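Grasp Point Selection for Folding Clothes with Two Arms
Project report, Master's course in Robot Software
Author: Howlader

3. Data and labels

In the first part of the semester we wrote the perception node and in the second part the planner. This chapter is about the link between them, because most of our errors came from there.

The perception node receives a color image and gives back up to two grasp points, one for each arm. Every point has a position, a direction for closing the fingers and a score between 0 and 1. The planner, which we call Hasumach in the code, takes the points and decides if both arms can reach them without crossing. If they cannot, it asks for the next pair.

We trained on demonstrations made with handheld grippers. A person holds one gripper in each hand and handles the cloth directly, so no robot arm must be moved during recording. Our set has 1000 short episodes. The label tool, Skusura, cuts each episode at the moments when a finger pair closes or opens, and we corrected these cuts by hand.
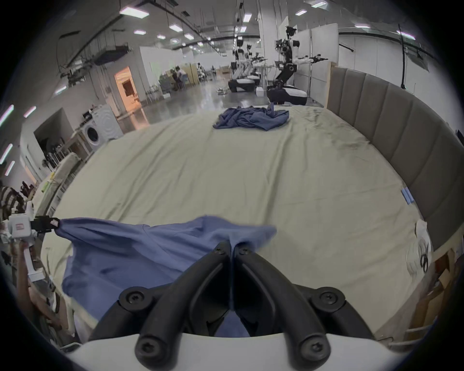 Figure 3.1: Blue cloth held by two handheld grippers over the bed.

The automatic cut uses only the finger width. When the width stops getting smaller and stays above the fully closed value, the tool says "grasp". This rule is simple and works for thick cloth. For one thin layer the width is almost the same as for closed fingers with nothing between them, and the tool then misses the grasp. We added a second signal, the change in image texture near the fingertips, and took the earlier of the two times. After this change we had to correct fewer cuts, but very slow grasps still come out too late.

3.1 Coordinate frames

We lost almost two weeks on a mistake in the frames. The images are undistorted before training, but the first version of the planner projected the grasp points with the parameters of the raw image. Near the middle of the image the difference is small, so our first tests looked fine. Near the border the arm closed beside the cloth. We now store the camera parameters inside each message together with the image, and the planner refuses a message without them.

3.2 Flat and crumpled shirts

We tested the two start states separately. For a flat shirt the network has to find the shoulders and the lower corners. For a crumpled shirt there are often no visible corners, so the planner first picks the highest point, lifts it, and asks again for grasp points while the shirt is hanging.

Flat start: 78 percent of the trials ended with a correct fold.
Crumpled start: 20 percent.

In the flat case the typical failure is a sleeve which is folded under or over the body. The network then places the shoulder point on the fold of the sleeve, and the score is high, so the planner has no reason to reject it.

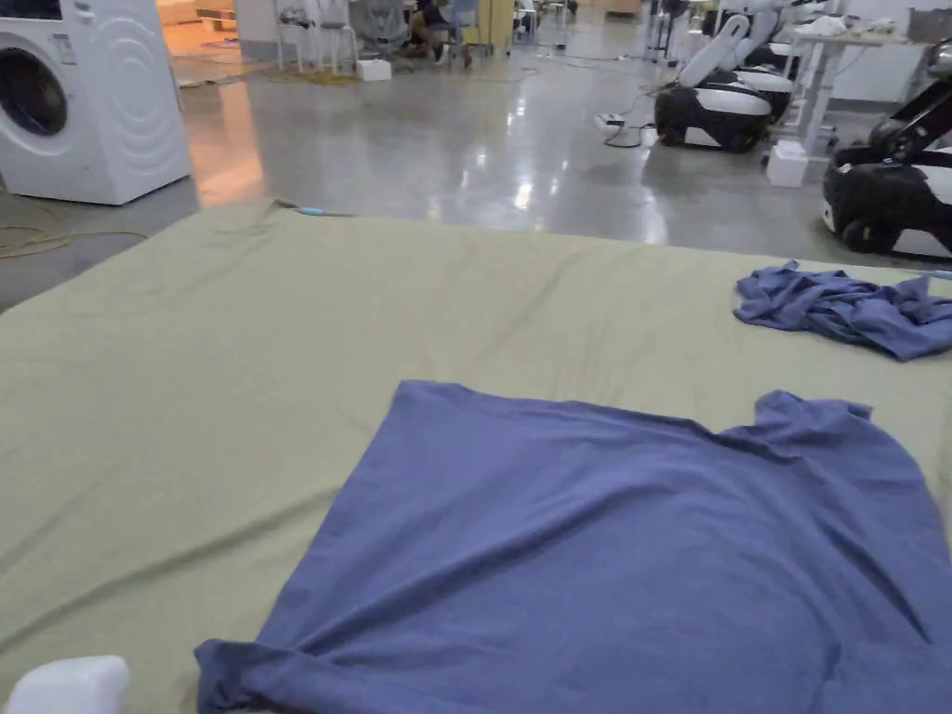 Pollstead wrote in the review of our draft that a high score on a wrong point is a calibration problem and should not be repaired inside the planner. The review also asked if we had tried to give the network two views of the same shirt before it decides.

We had not tried two views at that time. We made a small test later, with the second view taken after the arm has moved to the side. The two predictions are compared, and if the points are far from each other the pair is dropped. The wrong sleeve points became fewer, but each fold takes longer, and for crumpled shirts we saw no clear change. The comparison is in the branch "two_view" and is not part of the results above.

3.3 Open points

The limit for dropping a pair is set by hand and is the same for all sizes of shirt. It should depend on the size of the cloth in the image. Also the lifting height is fixed, and long shirts still touch the bed when the second image is taken. We plan to read the height from the lower edge of the cloth mask, which the perception node already computes but does not publish.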